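Über uns

Puredeo ist eine Sprachschule für Erwachsene, die schon im Beruf stehen. Angefangen haben wir mit einem Abendkurs in einem Raum über der Bäckerei Dromier, wo es immer nach Brot gerochen hat. Gegründet wurde die Schule von Lefteris Dimitriou, der selbst erst mit 18 Jahren Deutsch gelernt hat.
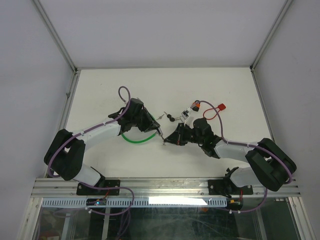
Eine Unterrichtseinheit dauert bei uns 90 Minuten. Wir arbeiten wenig mit dem Lehrbuch und viel mit Texten aus dem Alltag: Mietverträge, Briefe vom Amt, Dienstpläne. Grammatik kommt auch vor - aber erst dann, wenn jemand sie für einen Satz braucht. Für die Firma Fomex unterrichten wir seit mehreren Jahren direkt im Betrieb, vor der Frühschicht.

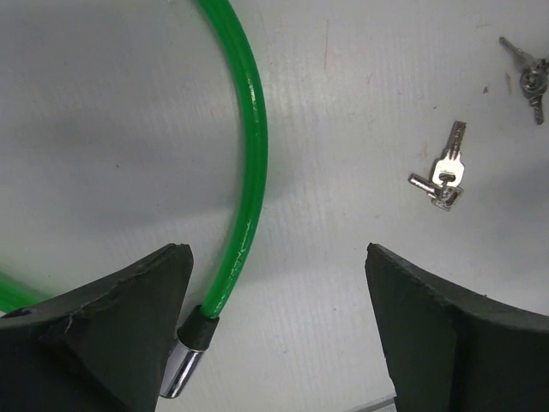

Wekesa Athumani schrieb uns nach dem Kurs, er habe zum ersten Mal beim Elternabend nicht nur zugehört, sondern auch eine Frage gestellt. Solche Nachrichten freuen uns sehr.

In der Leihbibliothek Ndung'u stehen 4000 Bücher, viele davon in einfacher Sprache. Die Ausleihe ist für Kursteilnehmer kostenlos. Neue Kurse beginnen im März, die Anmeldung ist im Büro oder per Telefon möglich. 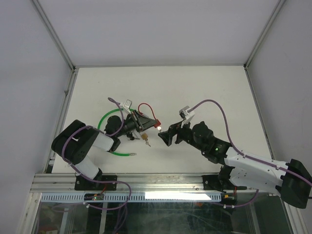

Zwei Roboterarme am weißen Tisch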